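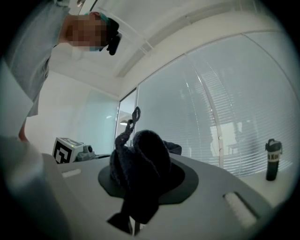

*On the job in the workroom, mask on.*

# About Cuditz Cycle Testing

Most bike reviews are written after a ride around the parking lot. Some are written without any ride. We started Cuditz after reading too many of them and buying two bad bikes on their advice, one of which had a "race-ready" fork that knocked over every driveway lip in town.

We test bicycles, mostly the ones ordinary people buy to get to work, haul groceries and ride a gravel path when the weather is decent. We charge readers a subscription. We don't sell bikes, and we don't take a cut when you buy one. If you think a subscription gives us its own reasons to sound tough on products, fair enough. Read a few reports and decide.

## What we do with a bike

We pay retail. The bike comes in whatever box a customer would get, and we put it together with the tools and the manual that come with it, if there are any. Then it goes out on the Cunley loop, a mix of patched road, canal path and one ugly climb past the water tower.

Every bike gets 300 miles before we write a word about comfort or shifting. Brakes get a second look at 500 miles. We know that still isn't much. A drivetrain that feels fine at 500 can be junk by the end of a second winter, and we can't tell you about the second winter in a report that comes out in July. When we've kept a bike longer, the report says so and gives the mileage.

Weights are taken on our own scale with pedals on. You'd be surprised how many catalog weights leave the pedals off, or maybe you wouldn't.

## Words we try not to use

"Versatile" usually means the tires are wrong for two surfaces. "Commuter-friendly" has been printed on bikes with no place to bolt a rack. "Premium components" tends to mean one decent rear derailleur hung where you can see it, with the cheap hubs left for you to find later. We have slipped and used all three ourselves in old reports. A reader in Prenach sent us a list. We fixed most of them and left a couple up with a note.

We also don't score out of ten. We tried it for one season, and nearly everything got a seven.

## The Gunnlaugsson question

People ask about this, so it goes on this page. The Gunnlaugsson shop, two doors down, lets us use its wheel truing stand and its back room for storage. We pay rent for that. They carry several brands we review, and some of those brands have done badly in our reports. They've never asked to see a report early. You only have our word for that, and we'd raise an eyebrow at it too if somebody else wrote it. The rental agreement is available to any subscriber who asks.

## Who pays

As of the last count we had 1633 subscribers. That covers the bikes, the rent and part-time wages for the riders. It doesn't cover advertising, and we wouldn't have much to say in an ad anyway. Bikes are sold off after testing at a used price, with the report attached, good or bad. The bad ones take a while to sell.

We have turned down loaner bikes from manufacturers. A loaner can be picked over by a good mechanic before it's shipped, and the one at your local store probably wasn't. Maybe most companies would send a normal one. We have no way to check, so we buy.

## Where we've been wrong

There are 524 reports in the archive. Around a tenth carry a correction at the top. A few were typos. Others were worse: we praised a folding bike whose hinge developed play a month after we sold it, and we called a belt drive noisy when our own fender was rubbing. The original text stays up under the correction.

If your bike doesn't match what we wrote about it, tell us. Include the model year and how far you've ridden it, and a photo of the part if something broke. We read everything, though replies slow down a lot in spring.

The workroom isn't open to walk-ins. Subscribers can come by in the afternoon, after 2, if they write first.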